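Progress report to the Arkia Fund: handmade textiles in rental homes, second period

Hello again, and thank you for the patience you showed us over the summer! When we last wrote, the Ouellet Street project was a pile of sketches and a very long spreadsheet. It is now a run of finished rooms with people living in them, and I couldn't be happier with how they look.

To recap where we stood: your grant pays local weavers and dyers to make wall pieces for apartments whose owners would never have bought original work. We planned for 23 homes by September and we have done 26. The extra three came from the Jakgate building, where tenants saw a neighbor's hanging go up and asked to be on the list.

Spending

The $3000 set aside for hanging hardware is nearly gone. Old plaster turned out to be harder on us than drywall, and we switched to a long oak rail screwed into the studs. It costs more per room, but it holds the heavier pieces flat and lets a tenant swap one work for another without new holes. Makers' fees are on budget. Delivery came in under, thanks to Sirnik lending us a van on the mornings they don't need it.

What we have learned about color

Our first choices were too careful. We kept matching the hangings to the paint, and they vanished! The rust and deep green pieces went up in the second batch and the difference was huge, especially in north-facing living rooms. Bedrooms are another matter. Most people there want something quiet over or across from the bed, with plenty of texture and very little contrast, so the undyed wool has nearly all gone to bedrooms.
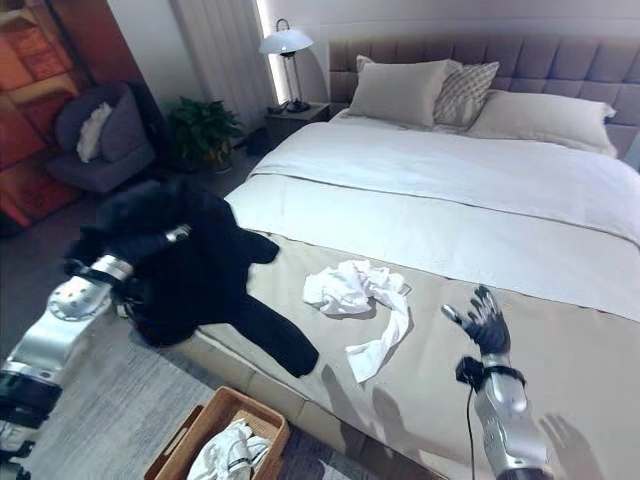 Kendra MacLeod writes that she would still like one strong color in a bedroom, even a narrow strip of it, and that the undyed pieces look better by lamplight than they do at noon. She also asks whether the rails could be stained darker. We are testing two stains now and will send samples with the next report.

Still to do

The hallway pieces are behind. Two are on the loom and one hasn't been started. We also owe you the care sheet for tenants, which is written but needs a section on moths. If the fund agrees, we would like to move what was saved on delivery over to rails for the last floor at Jakgate.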